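27th August

Up at silly o'clock again, and the first thing I did was stub my toe on the box by the bedroom door, which I suppose serves me right for leaving it there for the whole of August. So today became the day of the wool things. I've been threatening it since the heat went off a bit, and Cinzia is coming to stay in September and will need at least one shelf to call her own.

Tea first, then everything out on the bed. Everything! I had no idea I owned so many scarves. Two of them I don't even remember buying, and one is definitely Ona's (she left it here after the concert and has never once asked for it, so I've decided we share custody). There was a bobbly grey thing I thought was a jumper and was in fact most of a jumper. Into the rag bag, no regrets.

Hạnh rang in the middle of it all to tell me about the new flat in Krūmiņa. It has a balcony and a bath, and the landlord wants the deposit by the end of the week, and she hasn't told her mum yet. I put her on speaker and carried on folding. She thinks I should sell half of it online and I said yes, yes, good idea, and we both know I won't. I did sell a coat that way once. It went for 12 and the postage came to 7, and I had to queue for ages behind a man sending a lampshade. 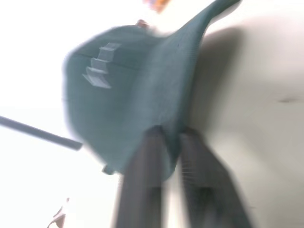
Hats and odd bits were the hard part, as they always are, because none of them fold and they all look like nothing much once they're off a head. I'd made a rule that anything without a proper place by lunch had to go, and I broke it straight away. The dark teal one stays. I dithered over it a good while, mainly over the little pale label, which I've been meaning to unpick for ages because it annoys me, but it's such a lovely deep colour in the folds and I don't own anything else like it. So it's on the keep pile, label and all, and I'll find the small scissors another day. The pile to give away is mostly gloves.

Lunch was toast. Then a sit down that went on a bit longer than planned - I blame the book, which Candela lent me and wants back before she goes away. Three chapters to go and I still can't tell the two brothers apart.

Afternoon: wiped the shelves down, put cedar blocks in (the old ones smelt of nothing at all, so I sanded them like Nazareno said and they've come up lovely), and got the summer dresses into the big bag. The zip is on its last legs. I've tied a ribbon round it for now.

The box by the door has gone! In its place there's a different box, for the charity shop, but it's smaller and I've pushed it right up against the wall. Must drop it off before the weekend, and buy milk, and ring Hạnh back about the bath, as I cut her off when the doorbell went.

Soup tonight, and bed early if I can manage it. My knees ache from all that kneeling.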